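Zenix Küchenszenen
Simulationspaket für regelkonformes Prüfen von Haushaltsrobotern

Stand: Februar 2019

Wer einen Greifarm in eine echte Küche lässt, sollte vorher wissen, wie er sich zwischen Glas und Flaschen benimmt. Genau dafür haben wir das Zenix-Paket gebaut, und wir freuen uns riesig, dass es jetzt in Version 2 vorliegt! Es verbindet fertig eingerichtete Arbeitsplatten mit dem Didley-Regelwerk, unserer Sammlung von Prüfregeln für das Greifen, Heben und Abstellen.
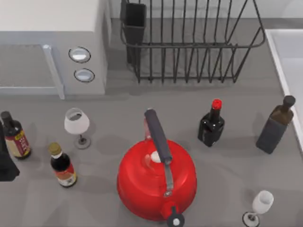 Das Didley-Regelwerk beginnt mit der Aufstellung, lange bevor sich ein Gelenk bewegt. Jede Szene muss sich exakt wiederherstellen lassen, also mit gespeicherter Position, Masse und Reibung für jedes Objekt. Zwischen den Gegenständen bleibt in der Grundstellung freie Fläche, so wie um den roten Kessel herum, damit ein Fehlgriff eindeutig einem Objekt zugeordnet werden kann. Enger gestellt wird erst in den höheren Stufen (und da wird es richtig spannend).

Was geprüft wird

Das Regelwerk kennt 6 Prüfstufen, vom einfachen Anfahren bis zum Umräumen neben Zerbrechlichem. Für jede Stufe liegen 2.000 Startzustände bei, alle mit festem Zufallswert. Ein Durchlauf gilt als ungültig, sobald der Arm ein Objekt berührt, das nicht zur Aufgabe gehört. Auch ein leichtes Anstupsen zählt! Weingläser haben eine eigene Sperrzone, die der Planer nur mit verringerter Geschwindigkeit durchqueren darf.

Kessel werden am Griff gefasst, nie an der Tülle. Lertchai Meesuk, der die Griffregeln geschrieben hat, hat dafür zulässige Kontaktflächen am Modell hinterlegt, und die lassen sich im Klinhom-Editor wunderbar einfach anpassen.
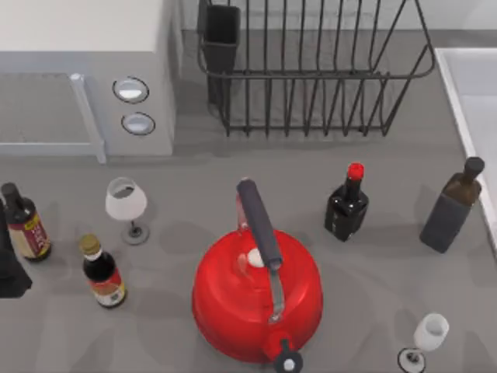
Protokoll und Nachweis

Jeder Lauf schreibt ein Protokoll mit Szenenversion, Startzustand, Kontaktkräften und Abbruchgrund. Abgebrochene Läufe bleiben im Datensatz und werden mitgezählt. Vor dem Wechsel auf echte Hardware verlangt das Regelwerk zwei vollständige Durchgänge mit unveränderter Software.

Lieferumfang

Zenix Küchenszenen mit Objektmodellen
Didley-Regelwerk als PDF
Klinhom-Editor
Anbindung an die Tirkell-Steuerung
Lizenz für 8 Arbeitsplätze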